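Two-arm table cell: walk-round before a run, with comments
Trisolis bench, Foltwood. Checked by Nobuhle Steyn, comments by Róisín Costello.

1. Grip on clear parts
Fingers hold the rim, no pressure on the middle. PASS
Comment: A pass on one grasp says very little. Clear plastic is hard for the cameras and hard for us. 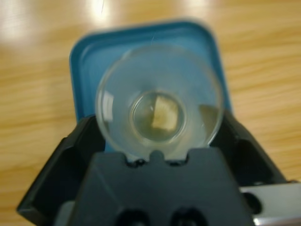
The Duggan sheet asks for "secure hold" and never says how anyone is meant to judge it. I would like a drop limit in writing.

2. Clearance with jaws open
Nothing between the fingers before a move starts. PASS
Comment: Fine, but check the cables by the mount too. The sheet skips them.

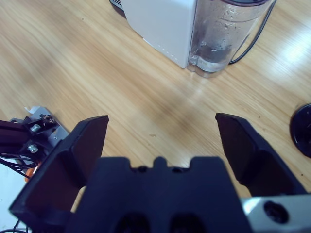 Page last changed: 21 January 2020

3. Shared space
Only one arm moves near glass at a time. NOT SHOWN
Comment: I was told the software handles this. Show me the log. Item stays open.
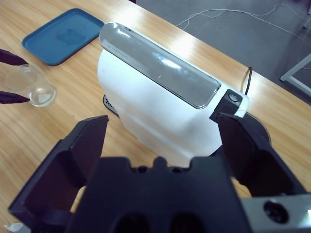
Item 3: second gripper at the glass cup, power cable behind the white appliance.

4. Table layout
Cups upright unless the task says otherwise. FAIL
Comment: One is on its side by the tray. If that is allowed, write it into the task sheet. Loose wire on the wood also needs tying back. 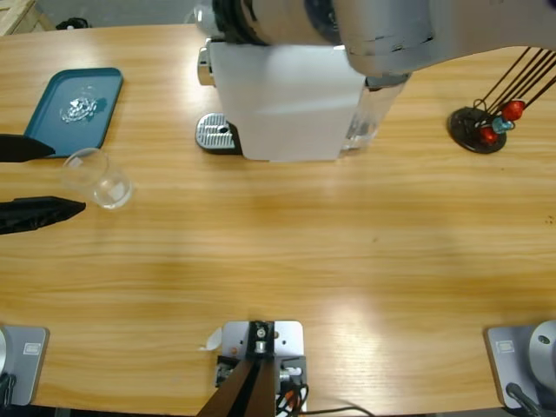

5. Stop button
Press it with both arms moving, 2 tries. NOT DONE
Comment: "Worked in March" is no answer. Do it again and sign.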